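Why Old Churches Have Bells

In the town of Pleremside there is a church with one bell in its tower. The bell weighs 400 pounds. Long ago, few families owned a clock, so the bell told people when to wake up, when to stop work and when to come to church.

How a bell is made

Workers melt copper and tin together to make bronze. They pour the hot bronze into a mold and leave it to cool. A big bell can take days to cool. After that it is cleaned and tested for its note. 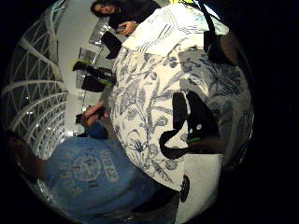 Getting it up the tower

The Pleremside tower has 40 steps, and they are too narrow for a bell. The builders used ropes and pulleys to lift it up the outside - slowly, with many people pulling. Then they hung it from a thick oak beam.

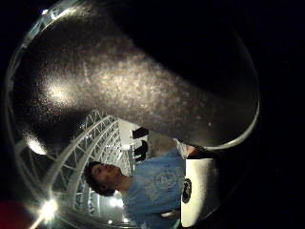
A bell that hangs outdoors changes color. New bronze is shiny and golden, but air and rain turn it brown, then green. Some old metal gets very dark. Look at the dark curved shape in the picture, with its pale specks and the bright spot where light bounces off. A curved surface often has a bright spot like that, and a polished bell has one too.

Who rings it now?

Souad Salem rings the Pleremside bell at noon. She pulls the rope 36 times. On feast days in July she rings it for longer, and people can hear it across the valley.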